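Cahier d'atelier, jeudi 12 décembre
Reprise de la colle de peau, suite (et sans doute pas fin)
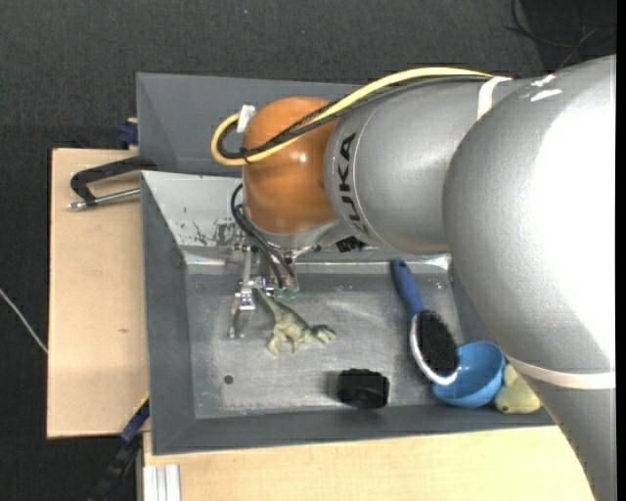
Bras KUKA au-dessus du bac gris.

Troisième semaine sur les colles pour dos de livres. Rappel pour ceux qui reprennent le cahier en route : le lot Derka gélifiait trop vite, le lot Cirix ne gélifiait pas du tout, et j'avais promis en avril que ce serait réglé avant l'été. Je n'avais pas dit lequel.

Ce matin, trempage de la Nieto en perles, eau froide, quatre heures. La notice dit « une nuit ». La notice a été rédigée par quelqu'un qui dort la nuit et ne livre rien le vendredi. Chauffe au bain-marie à feu très doux. Odeur conforme, c'est-à-dire que Gun-woo a mangé dehors malgré la pluie.

Pesée du sachet : 749 g, pour un kilo facturé. J'ai pesé deux fois, puis j'ai changé de balance, puis j'ai écrit au fournisseur. Réponse automatique très aimable.

Essais sur cinq dos (chutes de papier vergé, cousus sur rubans) :
dos 1 et 2, colle seule : bonne prise, film cassant à la pliure.
dos 3, avec un peu de glycérine : plus souple, on ouvre à plat sans craquement.
dos 4, glycérine trop généreuse : poisse encore à 17 h. Je l'ai posé sur le registre des commandes, qui l'a adopté.
dos 5, coupée à l'amidon Gusex : la meilleure des cinq, ce qui m'agace, c'était l'idée de Gun-woo Sun.

Il maintient que le problème vient de l'encollage et pas de la colle. Trop de pinceau, dit-il, on repasse quand ça a déjà commencé à prendre. Je note l'hypothèse par honnêteté. Je note aussi qu'il tient le pinceau comme une truelle.

À faire : refaire le dos 5 à l'identique, en pesant l'amidon cette fois (« une bonne cuillère » ne se reproduit pas, j'ai essayé). Laisser sécher 14 jours sous presse avant de plier. Ne pas toucher. Le mot sur la presse est pour tout le monde, moi compris.

Racheter du ruban de lin. Décoller le registre.

Ajout de 18 h 30 : le dos 3 fait une petite vague en tête. À revoir demain à la lumière du jour.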